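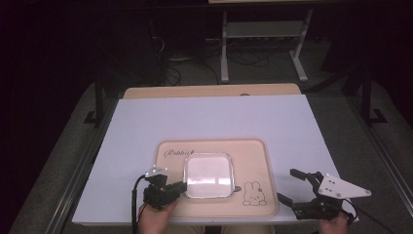

Whoever takes this job should care about the dull half of the software, Nahom Gebremichael told us when we asked what to put in this ad, meaning time stamps, calibration files and replay tools. We agree with him, and we hope that doesn't scare you off, because it's the half we have grown very fond of.

Praltik is looking for a software engineer to join the Gedow project, where we turn demonstrations made with hand-held grippers into control policies for two-armed robots. Picking up a clear plastic container sounds like nothing much until you try to get a perception model to find its rim! You would be working on exactly that kind of thing, along with the planner that decides which hand goes first.

Most of your first months would go into Jemal, our in-house tool for lining up gripper motion with video. It holds 335 recorded tasks at the moment, and 229 of them still need their tracks cleaned up - we'd love for you to help us write something that does this without a person clicking through every one.

You should be comfortable in Python and able to find your way around C++. Some experience with motion planning or camera calibration would be lovely, but we are happy to teach a patient person. The team is 6 people, the week is 40 hours, and we do mean 40.

Please send a resume and a few lines about something you built and still use to Sunil Rathnayake at Praltik. The job starts in November.

Comments (3)

Fitora
Is the planner work open to someone coming from game physics?

Sunil Rathnayake
Yes, very much so - please do apply, and mention the physics work in your note.

dlm_reads
Would you take someone part time?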